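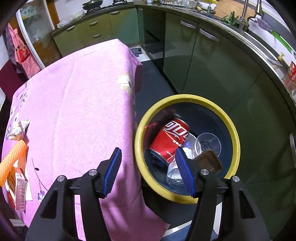

Sivcombe Indoor Recycling Stations

The Sivcombe range is supplied by Vatora to schools, clinics, office buildings and public institutions that collect recyclables at the point of use. Each station consists of a steel outer body, a removable inner bin and a hinged lid with an opening shaped for the material collected.

Capacity and sizes
Stations are offered in single and double formats. The single station, model 231, holds one 22-gallon inner bin. The double station holds 2 inner bins of the same size, side by side, under a shared lid. Both formats stand at the same height and may be placed in a row.

Lid options
- Round opening for bottles and cans
- Narrow slot for paper
- Full-width flap for mixed waste

Lids are ordered separately and can be changed on site with the key provided. Color bands and printed labels are available to match local sorting rules. Customers who need wording in more than one language should submit the text with the order.

Installation
Stations are delivered assembled. Placement against a wall is recommended, and floor anchors are included for corridors and entrance halls. Fire exits and accessible routes must remain clear at all times - local codes take precedence over the layout drawings supplied by Vatora.

Care
Inner bins should be emptied before the contents reach the rim and washed with mild detergent. Abrasive powders and bleach will dull the finish of the outer body and are not covered under warranty.

Ordering
Orders are accepted from registered institutions and approved resellers. Replacement lids, liners and keys may be added to any order. Requests for quotations should be addressed to Trinity Greenberg, Institutional Sales. Questions on spare parts and warranty claims are handled by Alaric Halvorsen, Customer Support.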